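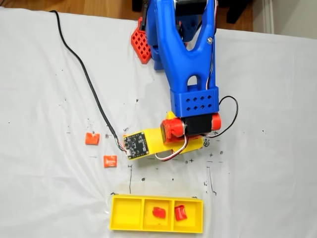
Blue arm, yellow gripper, white cloth.

Education | Features | Schools & Property

The sign went up in May, on the chain-link fence outside the old Natell warehouse in Pinddale: "Future Home of Something Great." It doesn't say what. Ask at the district office and you get a smile and a brochure.

What everybody in town already believes is that the something is a second campus for Assunção Academy, the charter school with the waiting list and the very good marketing. The district won't confirm it. Assunção won't either, though its latest newsletter mentions "exciting growth on the east side," and the warehouse is on the east side. 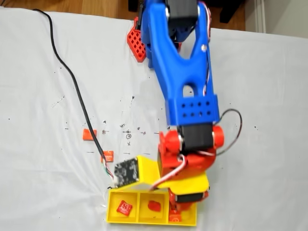
Parents on the streets nearby have heard this kind of talk before. The last plan for the building was a career center that would train 400 students a year. It got as far as a ribbon, and the ribbon is still tied to the loading dock.

This time the numbers are smaller. A traffic study filed with the county, easy to miss at the back of a drainage report, assumes 276 students and 12 classrooms. It also assumes that up to 30 percent of them will walk. The warehouse sits beside a four-lane road with no sidewalk on the school side, so I would like to meet the consultant who came up with that.
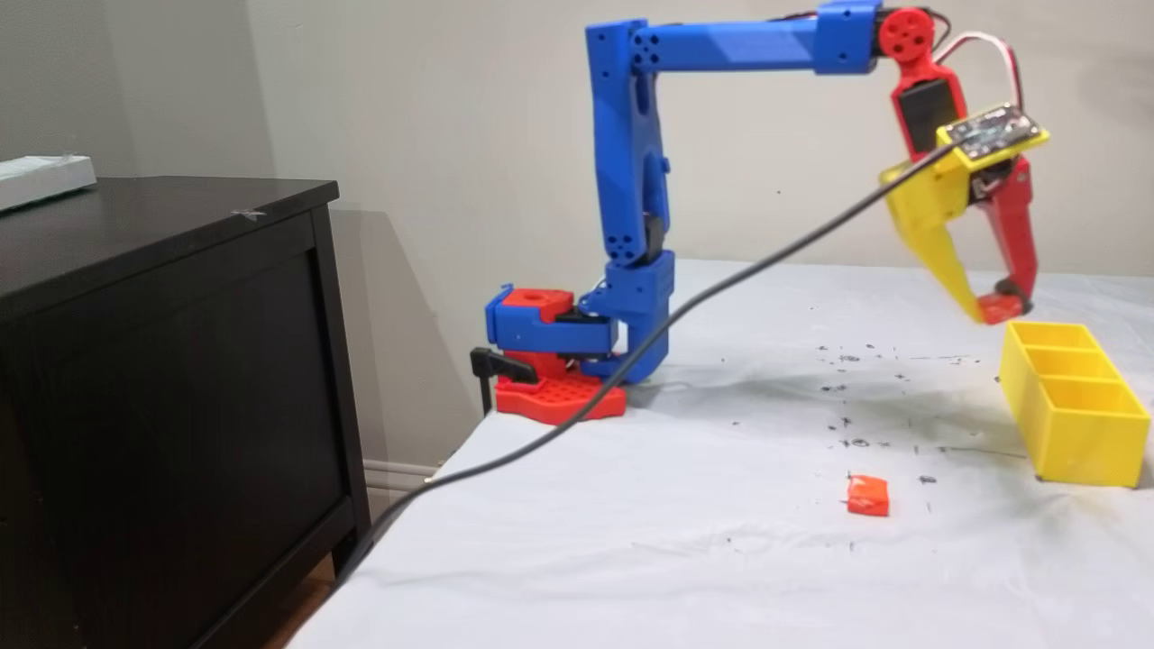
By our schools correspondent

Then there's the money. The building belongs to Zoltitz, a holding company that bought it cheap and has been patient. A lease would be paid out of per-student funding, year after year, and at the end of it the public would own nothing – not even the new roof it will probably have to pay for.

Supporters say the neighborhood needs seats, and it does. The elementary school down the hill has been teaching music in a hallway. But a lease signed behind closed doors is a strange way to fix that, and the board's next meeting lists the item only as "property matters," at 7 p.m., after the public comment period closes.

Share 0 | Comments (9)
Contact the newsroom | All rights reserved | Back to top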